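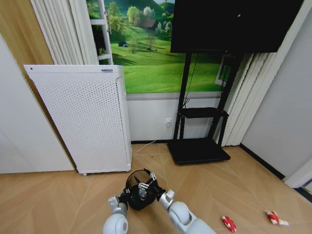 According to a spokeswoman for Flesus, the lead actress has not left the series and no one at the company has been told that she wants to. Her answer, sent by email on the morning of July 11, 2021, was the first public word from the production company after several days of talk about the future of the hospital drama "Storkero."

The rumor began when the actress removed the show's title from her social media profile and stopped following 2 of her castmates. Fans noticed within hours. By evening, screenshots were being passed around along with a claim that she had walked off the set in Tidham after an argument over her scenes in the season finale.

The spokeswoman said there was no argument and no walkout. The actress finished her work on the current season on schedule, she wrote, and was given time off with the rest of the main cast. She would not comment on the social media changes, which she called a private matter.

She also declined to say whether the actress has signed for another season. Contracts for most of the regular cast run out when the current one ends, and talks are still going on. Flesus does not discuss them while they are open, the email said.

"Storkero" follows the night staff of a small city hospital and has been one of the more talked-about dramas of the past year. The lead actress joined in the first episode as a young surgeon who returns to her hometown after a divorce. Her on-screen romance with the hospital's head of security has driven much of the plot, and it has also driven much of the gossip. The two actors have been asked in nearly every interview whether they are a couple. Both have said they are friends.

They were last seen together in public in February, at a charity dinner at the Prieto hotel. They arrived in separate cars but sat at the same table, and a short video of them laughing during the auction was shared widely the next day. The actor who plays the head of security has not posted anything about the latest rumor. His agent did not return a call.

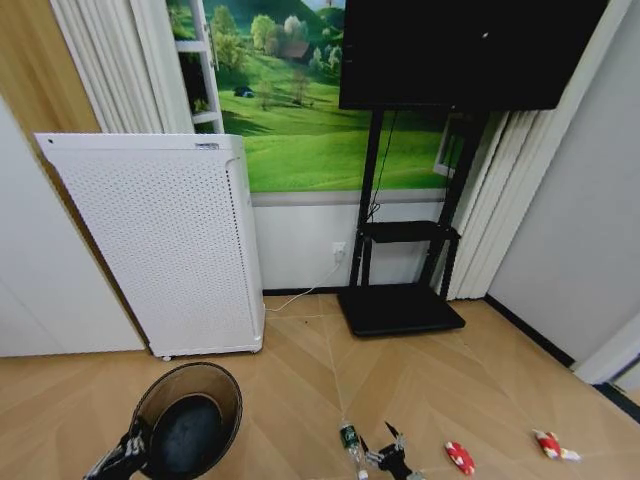
The season now on the air has 37 episodes, the longest run the show has had. All of them have been filmed. That means viewers will not see any change in the cast before the finale, whatever comes out of the contract talks. A person who worked on the last block of filming said the final episode leaves the surgeon's story open, with her deciding whether to take a job in another city. The same person said the ending was written months ago and was not changed to cover for anyone leaving.

Filming for the finale drew a crowd in Tidham, where the production used the old train station for an outdoor scene. Some 50 fans waited behind the barriers until late in the evening, and the actress came over to sign autographs between takes. Several of those fans have since posted their pictures from that night in answer to the reports of a walkout, pointing out that she stayed until the crew had started packing up.

The actress herself has said little. Her only post since the rumor started was a short clip of a beach at sunset, with no caption. The comments under it were turned off after a few hours. A manager who handles her bookings said she is on vacation with her family and is not giving interviews, and that she will take part in the press day for the finale as planned.

Flesus said it expects to announce the cast for the next season after the finale airs. The network has already ordered new episodes, though it has not said how many or when filming will begin.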